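Ticket 4000: steam iron shuts off after a few minutes
Product: Mosine steam iron
Opened by: Ingeborg Moser
Assigned to: Beat Egger
Opened: 2021-01-17
Status: Closed

Customer report
Iron heats up normally, then the light goes out and the soleplate cools down. Comes back if unplugged for a while. Started after she moved apartments. Uses tap water. Mostly irons shirts and blouses on the cotton setting.

Beat Egger
Asked whether the iron is plugged straight into the wall and whether it is left standing still when it cuts out. The auto-off timer trips after 4 minutes without movement on the heel, sooner when lying flat.

Ingeborg Moser
It's on an extension cord. It cuts out while I'm moving it, so I don't think it's the timer. I also get weak steam, and gathers won't press properly. Photo attached.

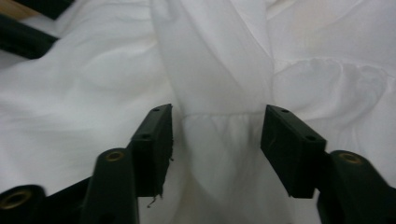

Attachment 1: white fabric, seam with gathered section below

Beat Egger
Thanks. Please try these and report back:
Plug directly into a wall outlet, no extension cord.
Empty the tank and run the self-clean cycle over a sink, two times.
Refill with half tap water, half distilled.
Set the dial to cotton and wait for the light before using steam.

Ingeborg Moser
Wall outlet: still cut out, but later than before. Self-clean: a lot of white flakes the first time, few the second. Steam is better now. Cord feels warm near the swivel.

Beat Egger
Stop using it, please. A warm swivel points to a worn cord connection. Passed to Tirta Ngau in repairs.

Tirta Ngau
Iron received. Cord worn inside the swivel. Replaced cord and swivel, descaled, ran on cotton for an hour with no cutout. Returned to customer.

Ingeborg Moser
Got it back, working fine. You can close this.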